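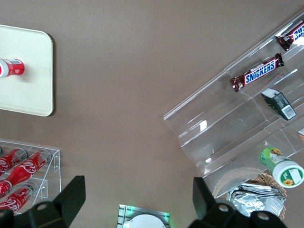
Business & Workplace

Robot arms take over the lunch trays at Mikorow, and the counter crew gets its mornings back

Fri 9 January

SKUNDSTEAD – Anyone who has ever tried to get a sandwich and a cold drink at the Mikorow staff canteen in the short gap between shifts will know the line can stretch well past the door, and that the people behind the counter have usually been on their feet since long before the first customer turned up. So it's a pleasure to report that things have gotten a little easier there since October, when the canteen handed part of its tray packing over to a pair of robot arms supplied by Gosero.

The arms put together the pre-ordered snack trays, the ones that go out to the night shift and to the crews who can't get away from their stations. There are 500 of these in a normal week, and until last fall every single one was packed by hand, mostly before sunrise (and mostly, it has to be said, by the same three people).

"I used to come in at four and I would be packing until my shoulders hurt," said Erdal Karaca, who has run the counter for years and still knows a remarkable number of regulars by their usual order. "Now I come in at six, I fill the racks, I look over the orders, and then I can stand out front and talk to people, which is the part I always liked."

Filling the racks has become a bigger part of the job than anyone expected, and the crew has grown rather particular about it. Bottles, candy bars and snack bags each have their own stand on the brown table, and the tray being packed sits in the middle, where the arms can get at it. Sandwiches come wrapped in clear packaging, and the gripper picks them up standing on edge, with the bread and the filling showing at the side. Karaca likes them that way, as he can check a filling against the order sheet at a glance while he walks past with a fresh box of stock. 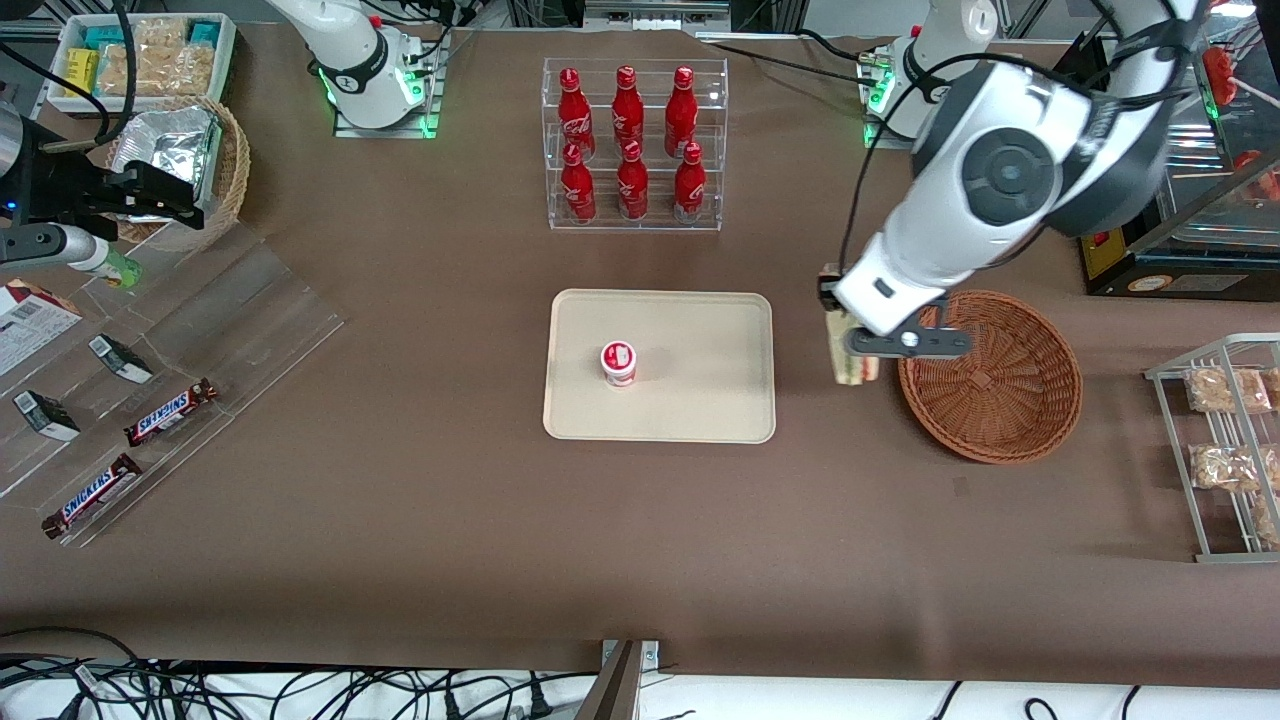

No jobs were cut when the arms arrived, the canteen says, though the work did get shuffled around quite a bit. Two of the early packers moved to the hot kitchen, and the third splits the week between the counter and looking after the table. All of them went through three days of training with Gosero, and they are paid at the same rate as before. A small item such as the little white-lidded cup on the tray is still worth a second look before a tray goes out, and that last check belongs to a person, along with any order that carries an allergy note.

Not everybody was keen at first. Karaca, who is 58, admits he grumbled about it for most of the fall, and he still packs the Friday trays for the Güneş building across the yard himself, by hand, with a note tucked in when it's somebody's birthday. Mikorow says he is welcome to go on doing that for as long as he likes.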